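Flestano Tool Comparison Guide
Section 4: Comparing end tools on the block board
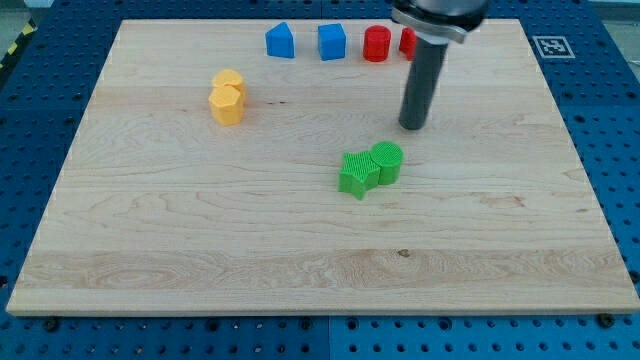

Nosipho Kruger asked, after reading the first draft of this section, whether the rod tool really has to be tested before the two-finger grippers. She would put it last: "It only touches the blocks from above, so it tells you very little about grip." We kept the order. The rod tool gives you the height and position offsets that the later tests use, and a wrong offset is cheaper to find with a tool that has no fingers to bend.

4.1 Before you start

You need the arm with its controller, the block board, the set of shape blocks, a 2.5 mm hex key and a printed copy of the score sheet. The full comparison takes about 45 minutes per tool once the arm is set up.

The board must lie flat on the perforated base plate. Keep the square marker next to the board clear. The camera reads it at the start of every run, and a sleeve or a cable lying over it will stop the program with error 77.

CAUTION: Stay outside the hazard tape whenever the arm is powered. To move a block by hand, press Pause on the controller and wait for the amber light first.

4.2 Fit the tool

1. Send the arm to the Service position.
2. Turn off tool power.
3. Push the tool up into the flange until it seats, then turn it until the two index marks line up.
4. Tighten the flange screws a little at a time, working across from one to the other.
5. Turn tool power back on and choose the tool from the list. The rod tool is listed as Collet R, the narrow gripper as Collet N and the wide gripper as Collet W.

Note: The controller does not detect which tool is fitted. If you pick the wrong name, the arm will use the wrong length and may drive the tip into the board.

4.3 Set the height

1. Clear the blocks from the middle of the board.
2. Jog the tool down at the slowest speed until a sheet of paper under the tip just drags.
3. Press Set Zero.
4. Raise the tool and repeat. The two readings should agree to within one step on the display. If they don't, go back to 4.2 and check the screws.

4.4 Run the comparison

1. Lay out the blocks by color, with the red and blue ones along the far side of the board. Leave same-color pairs close together or touching. The narrow and wide grippers score very differently on touching pairs, and spreading the blocks out hides this.
2. Load the program Nidholm Basic.
3. Press Start and let the arm finish all 8 passes.
4. Write down each miss, tip or double contact on the score sheet.
5. Put the blocks back in their starting layout before changing tools.

Star and cylinder blocks are scored on their own line. With the rod tool, count a touch as good if the tip lands on the top face and the block stays upright. With the grippers, the block must also be lifted clear of the board.

NOTE: Do not change the room lights between tools. Refilwe Coetzee's runs at the Cumelden site had to be repeated after a blind was opened halfway through the wide gripper test.

4.5 Save the results

Choose Export, then Comparison. Files are named by tool and run number. Results saved with controller software from before 6/1/24 do not include double contacts and should not be mixed with newer ones.

If the export fails, check the free space on the card and try again. For tool wear limits, see Section 5.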